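3.2 Gathering demonstrations in furnished rooms

We gathered all our demonstrations in simulation, inside the homes of the Yurt scene set, and we are delighted with how much variety this gave us. The set contains 29 furnished homes. An operator guides the gripper through each one with the Borodar controller, and Erby, our recording tool, stores the wrist view together with the finger positions. Operators were encouraged to tilt and turn the wrist freely. A learner that has only met level walls copes badly with anything else, so we kept the odd angles in. Figure 3 gives three wrist views from the same home.
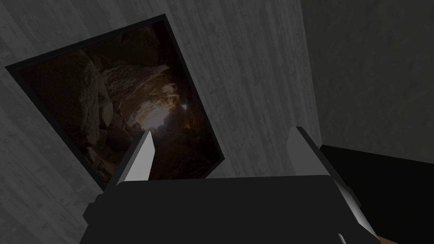

Figure 3. Wrist views from one simulated home. First view: open fingers before a wall with a framed cave picture.

Each demonstration lasts up to 800 steps. We kept 2098 of them after checking, and the ones with wandering, hesitant paths proved a real pleasure to study! They bring the gripper close to large plain surfaces that fill much of the view, and the learner has to find its bearings from whatever is left: a stretch of tiled floor, the arm of a couch, a strip of wood.
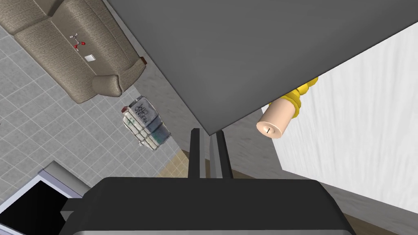

Why not script the paths and save the operators' time?
We tried scripts first, and they made every approach look much the same, so the learner picked up very little about getting out of awkward positions.

Kitchens deserve a word of their own. Small square tiles repeat across the walls, and one patch of them looks very like the next. Landmarks such as a window or a cupboard help a great deal, and we asked operators to let them drift in and out of view as they moved. 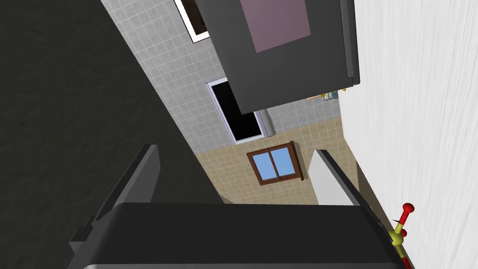
Sze-wing Chiu, reading an early draft, remarked that steep wrist angles ought to be labelled as such, so that later users could leave them out if they wished. We have taken this up gladly, and the Lulitz release carries a tilt value for every step. Training on the full set took 14 hours, and the results follow in Section 4.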